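Candon play kitchen set, reviewed after a winter of hard use

Reviewed by Mabli Vaughan

I have bought a lot of pretend food over the years, first for my own two and then for the Friday playgroup, and most of it has been a let-down. Shiny hollow fruit that cracks, felt that goes to bobbles in a fortnight, little plates you could barely rest a grape on. So when Lise Morin passed me the Candon set and said "just try it", I didn't expect to be writing a whole page about it. I love it!

What won me over first is the size of everything. The plate is a proper round one in a soft lavender grey, big enough to lay the ketchup bottle across, and the oval green colander holds a decent heap of fruit. There's a teal dish as well, a lovely muted colour, and an orange slice that gets "eaten" more than anything else we own. 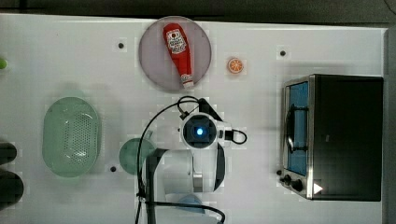
Colanders are the great unsung toy, in my opinion. Ours has been a sink, a hat, a boat and a bed for a small rabbit, and it still goes back on the shelf looking perfectly respectable. The see-through green is pretty when it's held up to the window (the children found that out long before I did) and the holes are small enough that peas stay in. I wash it with the dish in ordinary soapy water and leave both on the rack overnight.

The ketchup is a hit too. No sauce in ours, obviously, but the squeezing and the shaking are done with total conviction and the white flip cap gets a lot of attention from small thumbs. Océane Paquette's youngest insists on ketchup with everything, including tea.

Now, the banana. I'd have paid for it on its own! It's soft and a bit fuzzy, a gentle pale yellow instead of that harsh lemon colour you usually get, and the peel comes down in floppy lobes so you can serve it half undressed. What looks like the inside is grey, and I was doubtful when I first saw that, but the children have never once questioned it.

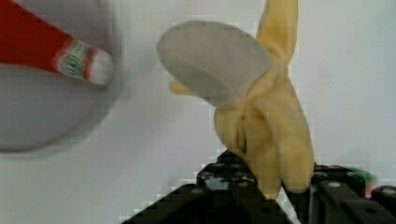
It squashes nicely in a small fist and it's quiet when dropped, so it has become the one I pack for waiting rooms. It does pick up fluff. A once-over with a dry nailbrush sorts out the worst, and I'd keep it well away from anything sticky, or from real banana, as Darlene Sawatzky can tell you.

A few grumbles. There's nothing to store it all in, so I've put ours in an old Plester tub, 515 mm long, and the plate only goes in if you stand it up on its side. I'd also have liked a second orange slice, as sharing one is asking rather a lot of a three-year-old. And the instructions are a fold-out sheet in tiny print that I still haven't read.

We've had ours since before Christmas and it's now March, with up to 19 children at it on a busy morning. The plate has a couple of scuffs near the rim and the colander has none that I can find. Fasil Gebru borrowed the lot for his niece's birthday tea and it took him 3 weeks to bring it back, and I gather she wasn't keen to part with the banana.

Four and a half stars from me, and the missing half is for the tub.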